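Members' Newsletter

Visit report: household robot demonstration at Druvside

Our winter visit took a group of members to the Druvside building, where Dudine runs its test rooms for household robots. We had asked for a date back in August and were given 29/01/2020. The bus left Loltitz on time and we were signed in before the first demonstration was due to start.

The visit began in a meeting room with coffee and a short talk. Dudine builds software for robots that tidy, carry and sort things in rooms people live in. It does not make the robot bodies. The one we saw has two arms, a hand with fingers on each arm, and a camera in the head. The company's present project is called Rao, and it deals with one job only, which is putting a sitting room back in order. That covers cushions, blankets, books, remote controls and cups. Vacuuming and dusting are left out of it.

The staff explained how the robot is taught. An operator wears a headset and sees what the head camera sees. The operator moves his or her own arms, and the robot's arms follow. Each task done this way is recorded, and the recordings are used to train the software. The Rao project has 540 recorded runs so far and wants to have 1,000 before the software is tried in a room it has not seen before. Members asked how long one run takes. The answer was around 2 minutes for a single cushion when the operator is experienced, and a good deal longer for a beginner.

We then moved down the hall to the lounge, where most of the work is done. It is furnished like a normal sitting area, with a large leather sofa and floor-to-ceiling glass on one side. Visitors stood behind a line of tape at the back. A screen on the wall showed the view from the robot's head, so we could follow the work from its side as well as ours.

The task for the demonstration was to pick up a pillow from the floor and place it on the sofa. The pillow is set down in a different spot for every run. The robot rolls forward, stops, lowers its arms and closes both hands on the sides of the pillow. It then lifts, moves in until it is close to the seat, and lets go. After that the operator backs the robot away and a staff member sets up the next run.

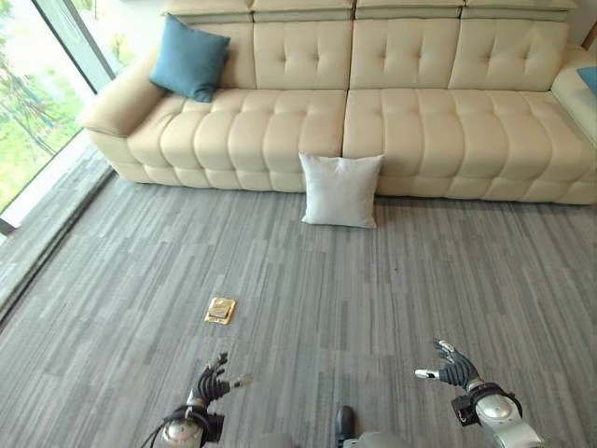

The lounge from the robot's head camera, with both hands in view and the white pillow on the floor against the front of the sofa.

We watched 7 runs. In 5 of them the pillow ended up on the seat. In one it slid off again, and in the other the robot had hold of a corner only and dropped it on the way up. The operator was not bothered by this. Failed runs are kept and marked as failed, and the staff said they are useful when the software is being checked.

Several members remarked on how slow it was. The arms move at a careful speed and there is a pause before each grip. We were told the speed is limited on purpose while people are in the room, and that the pause is the operator judging depth. It is hard to tell from a headset how far away a pale pillow is when the sofa behind it is pale too. The blue cushions are easier for this reason, and new operators start with those.

Light is the other difficulty. With so much glass down one side, the room changes through the day, and a run recorded in the morning does not look the same as one recorded late in the afternoon. Dudine does not pull blinds or add lamps. It wants the recordings to include the kind of light people have at home. The staff also mentioned shiny things. A metal plate on the carpet can give off a bright reflection, and an early version of the software slowed down for it as if it were something to be picked up. That has been dealt with by adding more runs with the plate in view.

After the demonstration, those who wished to could try the controls. This was done with the robot's base locked, so that only the arms would move. Most people found it easy to raise and lower the arms and hard to close the fingers at the right moment. The headset is heavier than it looks, and anyone who wears glasses should allow extra time to get it fitted. Two members managed to lift a cushion off a stool and put it back.

Questions took up the rest of the session. On price, Dudine would not give a figure and said it has nothing for sale at present. On safety, there is a stop button on the robot and another on the operator's desk, and one person on the floor always has nothing else to do but watch. On privacy, the recordings from the lounge are kept in the building, and visitors were asked beforehand whether they minded being in them. One member asked whether the robot could be used to help a person up from a chair. The answer was no. The arms are meant for light objects, and lifting people is a different kind of work with different rules.

There was also some talk about the hands. Fingers cost more to repair than a plain two-part grip, and they need adjusting often. The staff prefer them for soft things, where a plain grip tends to pinch the cloth and leave most of the weight hanging. For boxes and books they thought the plain grip would do just as well.

Practical notes for anyone going with the next group. The building is a short walk from the bus stop, all on level ground. Coats and bags are left in the meeting room, as nothing may be put down on the lounge floor. Flat shoes are requested. Pictures may be taken in the lounge but not in the workshop next door. The visit is mostly standing, and folding chairs can be had if you ask when you sign in.

A second visit is being arranged for members who were on the waiting list. Names already on the list will be carried over and do not need to be sent in again. If you had a place on this trip and could not come, please write to the office to be added. The talk slides are in the members' library at Loltitz, in the folder marked Rao.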